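Tarent Flea Comb for Cats and Small Dogs

By Pritlow Pet Supply
Item 371
In stock, ships from our Amlow warehouse

The Tarent is a metal comb with very narrow gaps. We could say more than that, and we are about to, but if you've had cats for a while and only came to replace the comb you lost behind the dryer, you can add it to your cart and get on with your day.

For everyone else: a flea comb pulls adult fleas, flea dirt and loose undercoat out of your pet's fur so you can see what you're dealing with. It won't cure an infestation. It will tell you whether you have one, which your cat has probably been trying to do for a week by scratching at four in the morning.

What you get

89 stainless steel teeth with rounded tips, set in a single row
A rubber-coated handle, long enough for an adult hand
A cotton storage sleeve, gray, which will pick up hair the moment you open it
A printed card with the steps below, in case the internet is down and the fleas aren't

Most flea combs lose teeth at the ends first, where they catch on mats. Dennis Khaemba, who designed this one, made the outer teeth thicker than the rest and then combed a very patient sheepdog named Kashindye with every version until he was happy with it. Kashindye's coat has never looked better. His opinion of Dennis is harder to read.

How to use it

Fill a bowl with warm water and a squirt of dish soap. Put your pet on a light-colored towel. Start at the head and work back, going slowly over the neck and the base of the tail, where fleas like to gather. Keep the comb close to the skin without pressing down. After each stroke, dip the comb in the soapy water, then wipe it on a damp paper towel.

If the specks on the towel turn reddish brown, they're flea dirt, a polite name for digested blood. Plain dirt stays the color of plain dirt. Either way you'll want a clean towel.

Short sessions work better than long ones. A cat will generally let you know when the session is over.

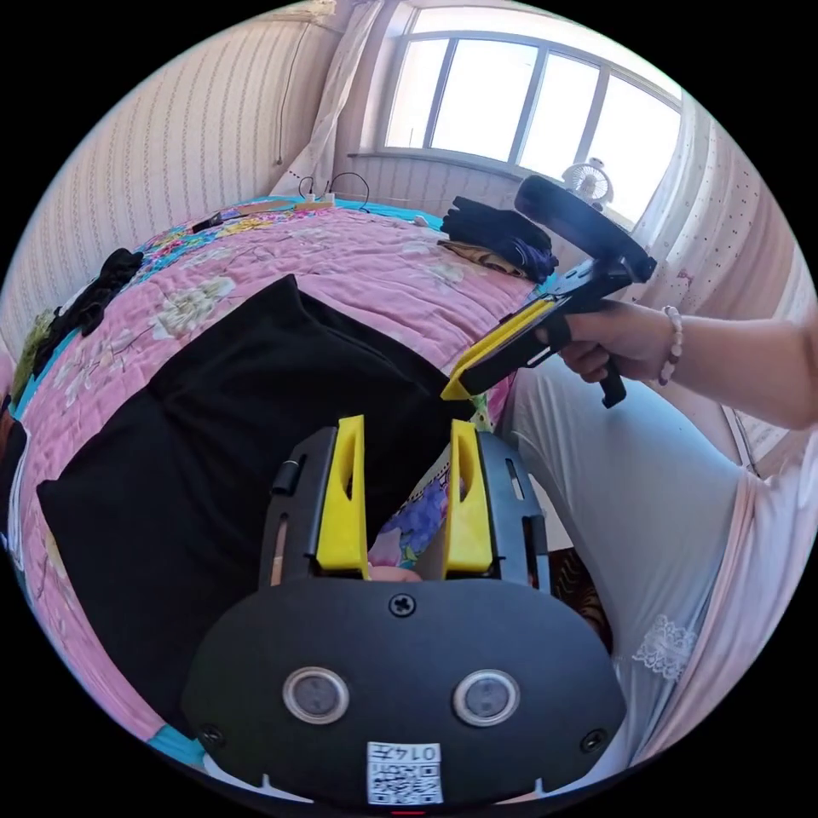

Bed and window.

While you're at it, wash the bedding. Pet blankets, your own sheets and the throw that the dog is officially not allowed on should all go through a hot wash and a hot dryer. Vacuum the rugs, the baseboards and under the furniture, then empty the canister outside. Flea eggs fall off the animal and settle wherever it sleeps, so combing the cat and ignoring the house gets you clean fur and new fleas by the weekend.

When to call the vet

Combing is safe for most pets, including kittens and puppies too young for many flea treatments. Call your vet if you see pale gums, raw skin, bald patches or a young animal that seems weak or sleepy. And please don't use a dog flea product on a cat. Some of them contain permethrin, and that can kill a cat.

Care and guarantee

Rinse, dry and put it away. The comb can be boiled, but the handle would prefer that you didn't. We guarantee the teeth against bending or falling out for 2 years of normal use. Opening paint cans is not normal use - Mwangi Wanyama in our returns department has seen the photos and is no longer surprised.

Shelters and rescues can order in boxes of 500 at a lower price. Write to Mwangi for that too. He'd enjoy the change of subject. 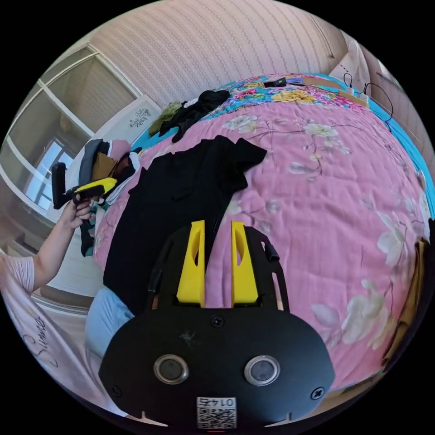
Can I use the same comb on my cat and my dog?
It's fine to share one as long as you wash it in hot, soapy water and dry it between animals. If either pet has ringworm or another skin infection, give each one its own comb.

Page last updated June 5, 2025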